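Do Dry Food Labels Tell You Anything About Shelf Life?

Student project report
Lavanya D'Souza
Submitted in February

Why this topic

My family keeps rice, lentils, oats and flour in the same cupboard, and every few months somebody throws a bag away over the date on it. I wanted to know what that date is based on. I expected to find a table somewhere that gives the right number of months for each food. I did not find one, and I am now fairly doubtful that the dates on dry staples say much about the food inside.

What the dates claim to be

Three wordings turned up on the bags I looked at: "best by," "best before" and "use by." Most people I asked read all three the same way, as the day the food goes bad. For dry goods that reading is hard to defend. A "best by" date is normally the maker's own guess at how long the product will taste the way the maker wants it to taste. The maker also has a reason to keep that guess short. I can't prove that anyone does it on purpose, but I would not rule it out either.

How I collected the labels

I went to the two grocery stores within walking distance of my apartment and copied down the label text from 68 packages of rice, lentils, oats, flour and sugar. I also put a short paper survey at the checkout of one store for a week, with the manager's permission. I wrote to two of the companies that pack these foods, Lindico and Pisharody, and asked each how they set the date.

Lindico answered with a form letter that thanked me for being a loyal customer. Pisharody sent a longer reply, which said that the date comes from "in-house quality testing." I wrote back to ask what was tested and for how long. I had no answer by the time I handed this in.

Problems with my own method

The survey was weak and I would not lean on it. People filled it out while they were paying, and some of them plainly checked the first box in every row. The wording of my second question ("Do you throw away food that is past its date?") also pushes people toward saying no, as nobody likes to admit to waste. My adviser told me this before I printed it and I should have listened.

The label counts are better, but they cover two stores in one neighborhood. A different part of town might carry other brands.

What the labels showed

The dates on white rice did not agree with each other at all. Two bags of plain long-grain rice, both 500 grams, both packed in the same month according to their codes, had dates a full year apart. Either one company knows something the other doesn't, or at least one of the dates is close to meaningless. Brown rice had shorter dates than white rice across the board. That one makes sense to me, as the bran holds oil and the oil can go rancid.

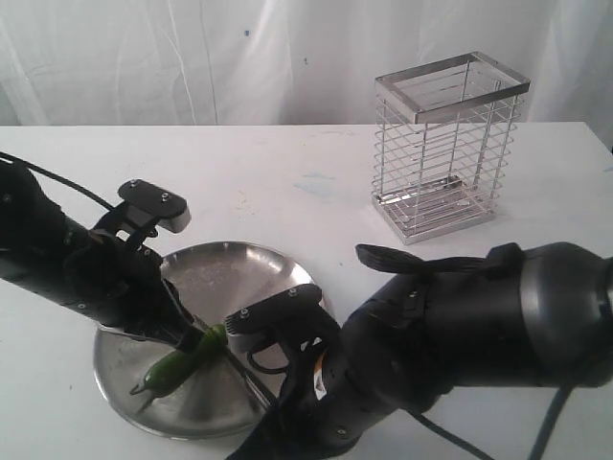 Page 3

Sugar was the oddest case. Some bags had a date and some had none. Plain sugar that stays dry keeps more or less forever, and a clumped bag is annoying but still sugar. I could not find a good argument for printing a date on it, and the store manager's answer ("customers ask for it") is not much of one.

Flour varied less. White flour dates sat close together, and whole wheat was shorter. If I had to trust one group of dates in this project, it would be these.

The storage claim

Several labels say "store in a cool, dry place." None of them say how cool or how dry. This bothers me more than the dates do. A bag of oats kept above a stove and a bag kept in a basement carry the same date, and it can't be equally right for both.

I also looked at an advertisement from Otside for storage jars that are said to "double freshness." The ad gives the figure 2765 as the number of tests behind this claim. It doesn't say what food was in the jars, what was measured, or what the jars were compared with. A tight lid surely helps keep out moths and damp air. "Double" needs more than a big number next to it. The Rukero jars on the same shelf made no such promise and looked to me like the same kind of jar.

What I would do differently

I would drop the survey and spend that time on storage. Four bags of the same oats, kept in four different spots for a year, with a taste panel that doesn't know which is which, would tell me more than anything here. A school term is too short for that.

I would also write to more than two companies, and send the letters in the first week. I waited until I had the label text typed up, and so the replies came late.

What I'm willing to say

For plain white rice and sugar, I don't think the printed date is a good reason to throw the food out. Look for insects, smell it, check for damp. For brown rice and whole wheat flour I'd take the date a bit more seriously, though smell is still the better guide. I make no claim about canned, chilled or frozen food, which I didn't look at.

The full list of label text is in the folder turned in with this report.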